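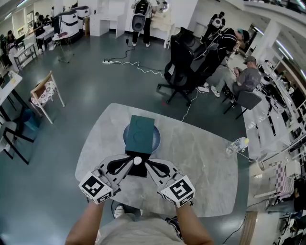

The Small Table Comes Back

Go into any apartment built in Allell in the last few years and look for the dining room. You won't find it. A kitchen, a hallway pretending to be a study, a window. And somewhere near that window, a table barely big enough for two plates and a laptop.

Ten years ago this was a student thing. Now it's everybody. Stores in Parnell that used to fill the front window with eight-seaters have moved them to the back, near the rugs, and the little ones sit up front with price tags you can read from the street. 400 dollars will get you a decent one. 1,000 gets you the same one with nicer legs.

Marble patterns are back too, mostly gray, mostly pale. Real stone is heavy and it hates lemon juice. The printed stuff doesn't care. Purists grumble, then they get a third-floor walkup and stop grumbling.

What happens on a small table is everything. Breakfast, taxes, a jigsaw that stays out for 13 days and has to be eaten around. Homework at one end and onions at the other. My own has a burn mark from a pan and a blue ink stain I've given up on.

The Erden Street problem

Erden Street is the test case, if you want one. Old brick buildings, cut up and cut up again, so that a room where a family once sat down to Sunday lunch is now a whole home with a shower in it. Stairwells are tight. Anything wider than a door goes in through the window or doesnt go in at all.

So people measure. Or they don't, and you see the results on the sidewalk every July, when the leases turn over. Big handsome tables, free to whoever can carry them. Mostly they get rained on.

Round or square? Long argument. Round is kinder to hips and seats a surprise guest. Square goes flat against a wall. Rounded corners on a rectangle are the compromise, and the one I'd pick with a toddler in the house – foreheads being at exactly that height for about a year.

Legs matter more than tops. A center post leaves room for knees but wobbles if you lean on it. Four legs are steady and always in the way. Fold the napkin, stick it under, carry on.

Buying used

The Bettencourt flea market opens at 6 a.m. and the good ones are gone by seven. Bring a tape measure and a friend with a hatchback. Press down hard on each corner. Look underneath, thats where the repairs are. Old glue is fine, fresh glue is a question. Sit at it, with an actual chair, and try crossing your legs. Sellers will start at whatever they like and come down once you've picked up one end.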